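Oiling a butcher-block top: how often, and with what?

Home > Kitchens and Worktops > Wood surfaces

pletico_dan
Posted August 7, 2026

We moved in two months ago and the previous owners left a butcher-block worktop either side of the cooker. It has gone grey round the sink and the rest feels rough, like the grain is standing up. I have a tin of Danish oil in the shed and a bottle of mineral oil from the chemist. Which one, and how many coats? I don't want a shiny finish. The top is 578 mm deep if that matters for quantities.

marrowfat
Danish oil. Mineral oil never dries, it just sits in the wood until it washes out, and you'll be doing it again every few weeks. Sand first or you're wasting your time. 120 grit, then 180, then wipe with a damp cloth, let it dry and go over it once more with 240.

Anathi Swanepoel
I'd go the other way. If you cut bread or roll pastry straight on it then mineral oil is easier to live with, as you can top up a worn patch in five minutes without sanding the lot. I've had mine five years on mineral oil and beeswax. Once a week for the first month, then monthly.

marrowfat
Monthly for ever, though. I do mine twice a year.

Anathi Swanepoel
Yes, and when yours gets a black ring from a wet tin you have to sand it back and build the coats up again. I've done both. It depends how tidy the household is.

pletico_dan
Not tidy. Two teenagers.

grout_and_about
Find out what's on it already before you buy anything. Put a few drops of water on a clean bit. If they bead up, there's still oil or varnish there. If they soak in and leave a dark spot, it's bare. Ours had old varnish under the grease and the oil wouldn't go in at all until that was off.

The grey by the sink is water getting in. You may need oxalic acid (sold as wood bleach) if sanding doesn't shift it. Gloves and goggles, and rinse it well.

pletico_dan
Tried it. Soaked straight in near the sink, beaded a bit by the cooker.

brornia_lane
Then you've got some old finish left by the cooker. Sand the whole top evenly or it will come up patchy. Mine has mixed strips in it, pale ones next to honey-coloured ones, and oil makes the difference stronger. Some people don't like that, so try a bit at the back first. 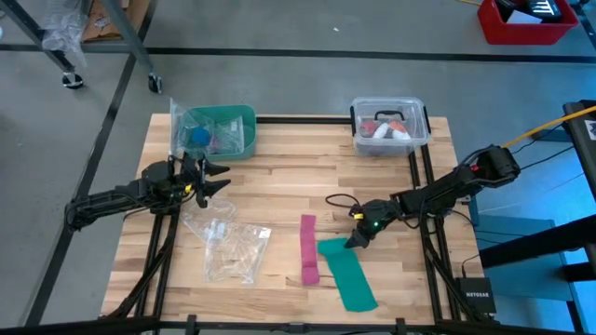
What I'd do, in order

1. Clear it and wash with a little washing-up liquid. Leave overnight.
2. Sand along the grain, never across.
3. Hoover, then wipe down.
4. Thin coat of oil, wait 15 minutes, wipe off everything that hasn't gone in.
5. Leave till the next day and repeat. Three coats, four by the sink.

Lay the oily rags out flat outside to dry. Don't leave them screwed up in a bin, they can catch fire.

marrowfat
Agree with all of that except I'd do five by the sink.

pletico_dan
Thanks all. Going with the Danish oil and starting on the cooker side tomorrow.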